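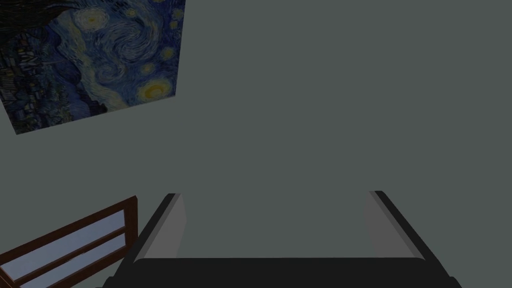

## Run 536

Maysoun Masri had the wrist view open on the left monitor and the planner log on the right. The arm had been facing the wall for two minutes.

"It's looking at the painting again," she said.

Danica Doležal rolled her chair over. The gripper was open. Past the fingers was plain wall, and up in the corner was the Van Gogh.

"Is it stuck?"

"No. The planner says it's searching."

"For what?"

"The cylinder."

Danica read the log. The search routine was hers. She had written it in June, in the Nilldale office, before Plekico moved everyone to the second floor in Stotanham. It was simple enough. If the detector lost the target, the arm backed off, turned the wrist through a set of poses, and scored each view. The best score won.

"What did it give the wall?" she asked.

Maysoun scrolled. "Higher than the counter."

"That's wrong."

"I know it's wrong."

They stopped the run and saved the state. Danica pulled up the scoring function and read it line by line with her finger on the screen, which Maysoun disliked but had quit mentioning. The score had three terms. The second one rewarded any view the map had not covered yet. The wall had never been mapped, so every time the wrist came around to it, the score went up.

"It thinks it might find something there," Danica said.

"It's a wall."

"It doesn't know that. We never gave it walls."

Maysoun got up and filled the kettle. It was after eight and the cleaners had been through. Randa Tannous was still in her office with the door shut, on the phone with Mahrous. Mahrous wanted the pick working before they would talk about a second year. Randa hadn't said that to the team, but the door was thin.

"If I weight the term down, we lose the drawer tasks," Danica said. "It needs to be curious for the drawers."

"Then don't weight it down. Clip it to the workspace."

"Vlasta tried that."

"Vlasta clipped it to the table box. I mean the surface. Take the plane from the depth and throw out anything that doesn't cross it."

Danica thought about it. Vlasta Říha had left in the spring, and his branch was still there, with a last commit that said only "try later." She opened it. Most of what she needed was already in the file, commented out. She changed the box to a plane, fixed a sign, and ran the tests. One failed. She fixed a second sign.

"Same seed?" Maysoun asked.

"Same seed. Start it from the saved state."

The arm sat for a moment while the planner loaded. Then the wrist came around and down, and the scores printed in the right-hand window, one pose after another. The wall poses came back as zero.

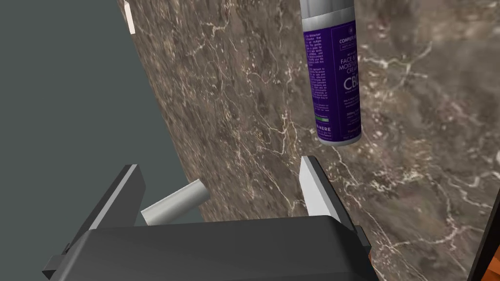 "Target reacquired," Maysoun read. "Confidence is fine. It's planning the approach."

"Which grasp?"

"Across the short side."

Danica leaned in. The cylinder lay close to the wall, and the left finger would have to come down in whatever room there was. The old planner would have ignored the wall and put the finger through it. This one had the plane now, but a plane for the counter was not a plane for the wall.

"It's going to hit," she said.

"Let it."

The collision flag came up red, and the simulator paused. Maysoun wrote the run number in her notebook, drew a line under it, and wrote *walls* beside it.

Randa's door opened. She had her coat on and her phone in her hand.

"Did it pick it up?"

"No," Danica said. "But it found it."

Randa looked at the screen for a while. "I told them morning."

"What time in the morning?"

"I didn't say."

Maysoun poured three cups. Danica had already made a new branch and was typing a name for it.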